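Notebook, tea corner and small store, Room 14
18th January

Started at nine with the tea corner, before the others came in. Carys Watkins asked me before the holidays to find a better way for keeping the small packets, as the cardboard box we had went soft at the bottom and was put in the recycling. I write down what I did so that the next person does not need to begin again.

First I wiped the table. It is the wooden one made from joined planks, and the joints collect crumbs. A dry brush is better than a cloth for this, the cloth only pushes the crumbs deeper. Then a damp cloth along the grain, and dry after. Emrys Pugh wants to oil it in June when the windows can stay open. Until then please no hot pans on it.

Containers tried:

Glass jar, small, with the screw thread. The lid is lost. Good because one sees what is inside, and it is heavy enough that it does not fall when somebody reaches over it. Bad because the opening is narrow for my fingers and the packets must go in one at a time.

Plastic deli container, the kind which is wider at the top. Takes many more packets and the hand goes in easily. It is very light, so I would not keep it near the edge. The plastic is cloudy and from the side you can only guess what is in it.

Tin from Cârstea, 500 g. Tested only for a short time. It closes well, but people forget what is in a closed tin. Meirion Pritchard opened it two times looking for screws. Put back on shelf 4.

My opinion is that we use the plastic one for the stock and the glass one for the packets of the day. Ynyr Rees prefers only one container for everything and he may be right, it is less to wash. We will see after two weeks.

Labels: I made some with the Kilteter tape, but it does not hold on the cloudy plastic, the corners were lifting already by lunch. On glass it holds well. Karthik Selvanayagam says to clean the plastic with a little alcohol first. Not tried yet.

Moisture: the packets have crimped ends and the paper is thin, therefore I do not want them beside the kettle. The kettle stays on the window side. If somebody finds a packet with an open end, please throw it away and do not put it back with the good ones.

Mugs: the blue and white mug with the leaf pattern can stay at the table, it is the one for visitors. All others go back to the rack above the sink. I found two mugs in the store behind the Allitia boxes, both had been there a long time and needed soaking.

Shopping, when somebody goes: one lid for the glass jar (measure the thread first, I did not), a new dish brush, paper towels. The order for the store goes separately under number 602, please do not mix the two receipts as I did in the autumn.

Still to do: sort the remaining packets by kind, and ask Carys if the old Akar tray can be used under both containers so that everything can be lifted together when the table is cleaned.

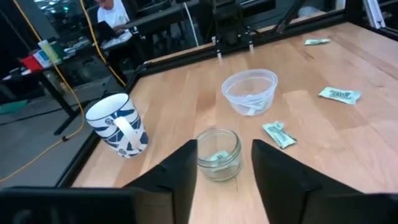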